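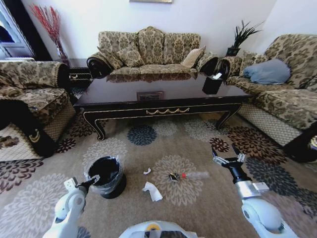

Mid pickup, coffee table side of the rug

Formal living room, patterned rug, one trash bin – what's your order?
Posted in Living Rooms & Sitting Rooms

damask_and_dust
May 9, 2024
I love this room so much! It's the old-fashioned kind, damask sofas, dark coffee table with the gold swags, big round flowers all over the rug. My question is about litter. Paper scraps, a bottle, wrappers, the usual. I carry the bin in with me, set it right on the rug and work from there, then vacuum. My sister-in-law swears you dust first and pick up last. Who's right?

pilecounter
You are! Pick up first, always. A bottle cap under the vacuum head is a horrible sound. I do bring the bin to the mess too, it saves so much walking.

Mestus_98
Going to disagree. Dust falls down, so tabletop first, then floor, and that includes the litter. Otherwise you're bending over twice.

damask_and_dust
But I'd be stepping on paper the whole time I dust! Also the armchairs take me forever. I do the arm covers by hand, fringe and all,

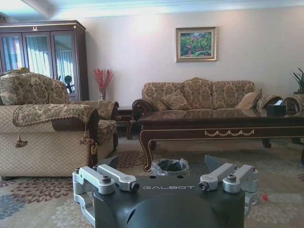 and then I comb the tassels out with my fingers so they hang straight. It's my favorite part of the job – I put the radio on and take my time. The diamond stitching on the lower front gets a soft brush.

rugs_of_birari
Please don't use a stiff brush anywhere near fringe. I ruined a set in August. Soft brush is fine. And empty the bottle before it goes in the bin, or recycle it. Ours go in a separate bag.

Mestus_98
Fine, fringe people, but I'm still right about the order.

pilecounter
You can both be right. Litter, then dust, then vacuum. 2 trips across the rug, done.

damask_and_dust
Okay, I'm sold on that! Writing out my list so I stop arguing at family dinners:

1. Bin on the rug. Paper and wrappers in, bottle to recycling.
2. Armchairs and sofas. Cushions off, brush, cushions back, tassels straight. 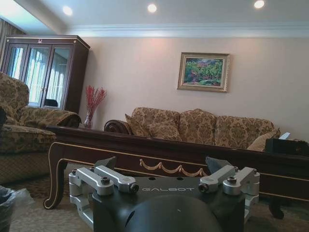 3. Coffee table. Dry cloth on the top, small dry paintbrush for the gold swags.
4. Glass doors on the display cabinet.
5. Vacuum, starting at the far wall.

rugs_of_birari
Yes to the paintbrush! I use one on my picture frames.

Mestus_98
Table before sofas, and I'm not budging.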